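4. Recogida y clasificación de envases pequeños con pinza de mano

Esta sección se aplica a los puestos de preparación de surtidos que ya trabajan con Litance. Antes de empezar, el responsable de turno debe haber completado la sección 3 (emparejamiento y carga). Revisión del 2021-08-11, a cargo de Milagros Sánchez.

4.1 Preparación del puesto

1. Extienda el paño sobre la superficie y alíselo. Las arrugas desvían la punta de los dedos.
2. Coloque la caja de cartón a la izquierda, con la abertura libre.
3. Deje los envases sobre el paño, separados entre sí.
4. Compruebe las almohadillas azules. Si una se ha despegado, cambie el par completo.

4.2 Toma del envase

5. Acerque la pinza con los dedos abiertos y céntrela sobre el envase.
6. Cierre despacio hasta que las dos almohadillas hagan contacto y levante en vertical.
7. Lleve el envase a la caja y abra los dedos dentro de ella, sin lanzar.

Pinza cerrada sobre un envoltorio blanco (primera imagen) y pinza abierta junto a la bandeja de cartón (segunda).

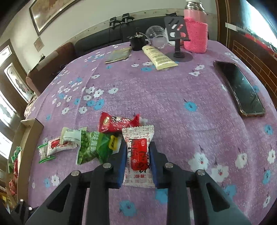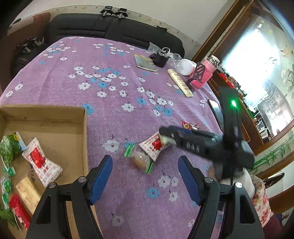 8. Si el envase resbala, déjelo donde caiga y repita desde el paso 5. No lo recoja con la otra mano mientras el registro esté activo.
9. Al llegar a 400 tomas, detenga el registro y descanse 11 minutos.

PRECAUCIÓN: no introduzca los dedos en las articulaciones. Los brazos cierran con fuerza suficiente para pellizcar la piel.

Nota: las bolsas transparentes con cierre se toman por el borde del cierre. Por el centro se aplasta el contenido.

4.3 Cambios en la organización del turno

Desde febrero, la clasificación a mano desnuda se mantiene solo para pedidos urgentes. Quien antes llenaba cajas dedica ahora 4 horas del turno a la pinza y el resto a revisión y etiquetado. El descanso del paso 9 cuenta como tiempo trabajado.

Los registros se usan para ajustar el brazo automático de la línea. No se emplean para medir el rendimiento individual. Las consultas sobre este punto se dirigen a Ayanda Ntuli; las de rotación de tareas, a Chae-won Yoon.

4.4 Mantenimiento

Cambie las almohadillas cada 2,000 tomas y anote el cambio en la hoja del puesto. Apriete los tornillos de las articulaciones al cerrar el turno.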